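Workshop notebook, December 2025

Dye bath trials for the Waltwood order, second week

Dorothy Hebden asked me to write down why the walnut brown came out so different on the two wools, so I put everything in one place here.

The Hanier wool took the color fast. After 31 minutes it was already darker than the card she gave us. The Caron wool was slower and stayed a little yellow, even when I left it in the pot for up to 2 hours. Same bath, same water, same alum. I think the difference is in the washing before. The Caron skeins still felt greasy in my hand, and I should have washed them one more time.

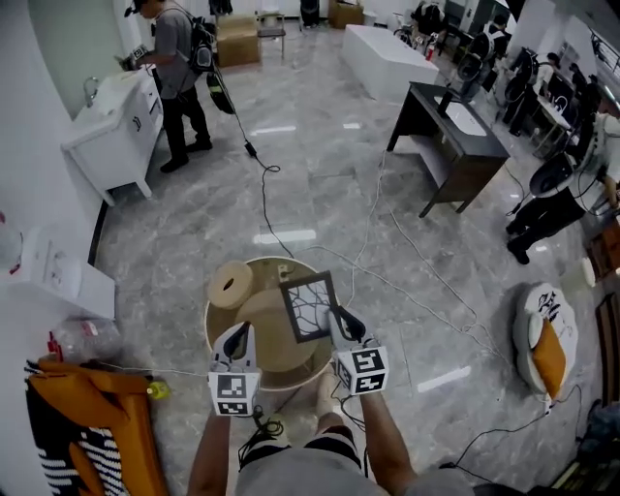
What I changed

1. Washed all Caron skeins again, 4 rinses, the last one with a spoon of vinegar.
2. Weighed the husks dry and not wet. I used 100 g of husk for each skein.
3. Soaked the husks overnight with the lid on and strained them through an old pillow cover in the morning.
4. Warmed the bath slowly. I did not let it boil this time, because in June the boiled bath gave us a dull brown and Dorothy did not like it.

The second Caron skein is much better. It is still lighter than the Hanier, but the yellow is gone and the color is even from one end to the other. I cut a short piece from each and tied them to the card with the pot number.
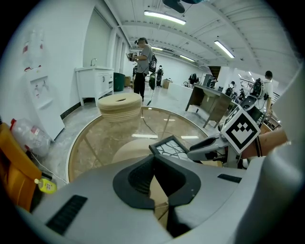 Judging brown is harder than judging blue or red, and I changed my mind about these samples several times during the day. By the window the Hanier piece looks almost gray, and under the lamp it becomes red. Glass is a bad place to compare them. A round glass top like the one on our table, with its brownish tint and two long reflections across it, pulls every sample toward brown and makes the pale ones look warmer than they are. I now put a sheet of white paper under the pieces first - Thư Lục does the same with her indigo.

Still open: the light test. Ultatura sent their blue wool strips, and half of each sample is now covered with card on the south window. I will check them after four weeks. If the Caron fades faster, we should tell Waltwood before they order the rest.

For the next bath, buy more alum and label the vinegar bottle.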